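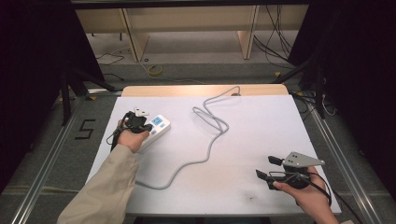
Divya Kaimal
Course instructor, Home Electrical Basics, Vesetdale Adult Learning

Week 4 notes – power strips and long cords

Hi all! I promised I'd type up what we talked about, so these are my notes (tidied a little, not much). We're on power strips this week, the plain white kind with a long grey cord that never wants to lie flat.

Before you plug anything in, lay the strip out on a clear table and run the whole cord through your fingers. I do this every single time. Feel for nicks, flat spots and kinks, and look at the prongs on each plug too – bent ones go in the bin at the front.

Then get the tangles out. Start from the plug end and work back, and please don't yank! Big loose loops are fine for storage, but I want the cord uncoiled when the strip is carrying a load.

For next time: read the label on one strip at home and add up the watts of everything on it. Mine came to 2,780 and I moved the heater that same evening. Handout pages 34 to 40 have the adding-up sheet.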